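Alter Dell-Tower: CPU selbst tauschen oder lieber lassen?

Skistent
Hallo zusammen, ich hab hier einen alten Dell-Tower und würde gern einen gebrauchten Prozessor einbauen, den ich günstig auf Flotden gesehen habe. Wärmeleitpaste liegt schon da, die von Flemenik. Hab aber ehrlich Bammel vor dem Sockel! Worauf muss ich achten, und brauche ich danach ein neues BIOS? Bilder vom offenen Dell:
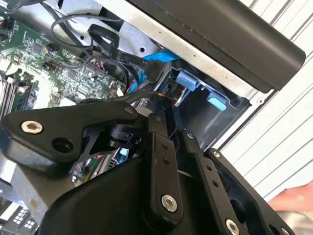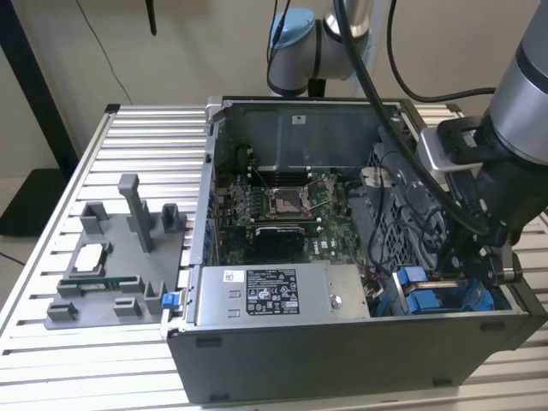
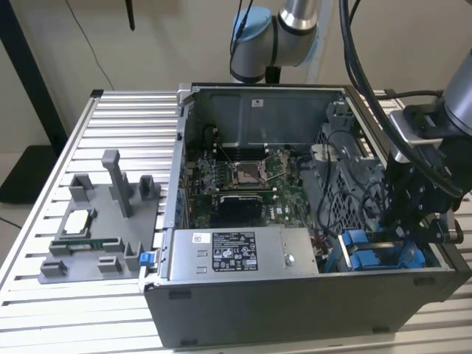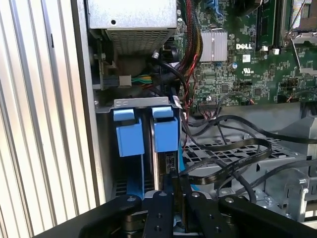
2 Antworten

Justinas Grigaitė
Keine Panik, das kriegst du hin. Netzstecker ziehen, kurz den Einschaltknopf drücken, ans Gehäuse fassen. Auf dem zweiten Bild ist der Sockel leer und der Hebel offen, also Prozessor nach der Markierung an der Ecke ausrichten und einfach reinlegen, nie drücken! Paste: ein kleiner Klecks in die Mitte. Und schau VORHER in die Liste der unterstützten CPUs zu deinem Modell, ich hab mal 200 Euro für einen Prozessor ausgegeben, den mein Board gar nicht kannte (tat weh). BIOS-Update am besten noch mit der alten CPU machen.

Pärn
würd ich lassen und lieber ne SSD kaufen, bringt mehr. meine hat 400 gb und reicht dicke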